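Budget for a second set of hand-held grippers — am I planning this right?

Posted by mikstead_ops, December 29, 2020

We record tabletop tasks at home kitchen tables: picking up disposable plates, tipping them, stacking them. We have one pair of hand-held grippers and I want a second pair so two people can record at once. My budget is 1,000 for everything except the grippers themselves, which are quoted separately. That has to cover a laptop, spare finger pads, cables and a case. Plates and other props come out of the same money. 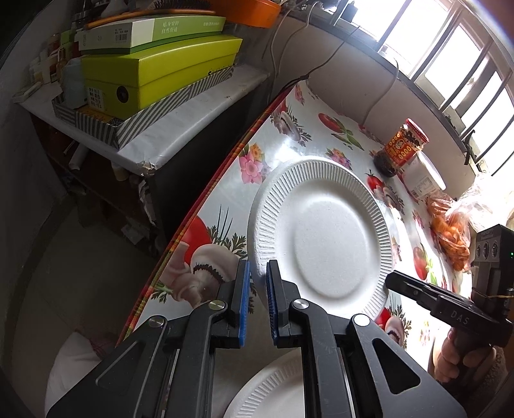
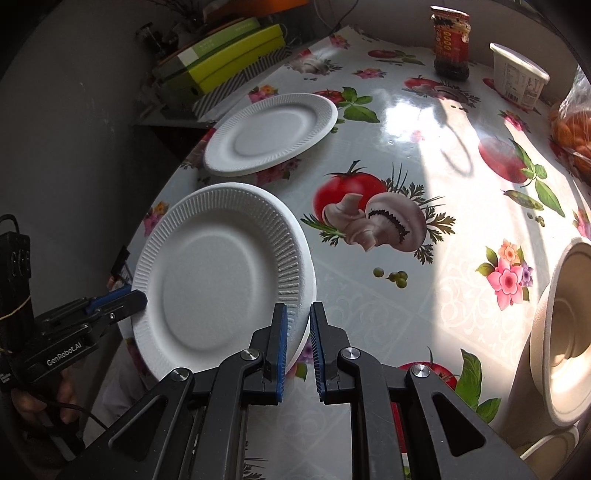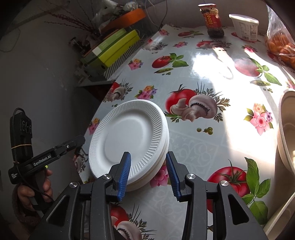

White ribbed plates, two grippers, printed tablecloth.

The laptop I'm looking at is 599. A padded case is 107. What am I forgetting, and how many sets of pads should I order up front? We have only been doing this since October so I don't have good wear numbers.

Sebastian Tănase

Your laptop and case come to 706, so you have 294 left. I'd split it like this.

Pads first. Ribbed pads wear at the tips before anywhere else. Order two full sets and write down the date you fit each one. After the second change you'll know your own rate and can stop guessing. My supplier, Sollar, charges 69 a set, so that's 138 — ask yours for a price before you commit.

Then cables. Buy two spares of every length you use, and get them with the right-angle plug if your unit takes it.

Storage is the one people leave out. Two people recording will fill a laptop drive twice as fast. Put whatever is left into an external drive.

Plates cost next to nothing. Buy one kind in bulk and keep a few of a stiffer kind, as thin rims bend when you pinch them hard.

Solloso

get a used laptop, 599 is too much

moldovan_k

Check if the quote for the second pair includes the camera mounts. Ours didn't and we found out when the box came. Also ask about lead time — we waited longer for the mounts than for the grippers.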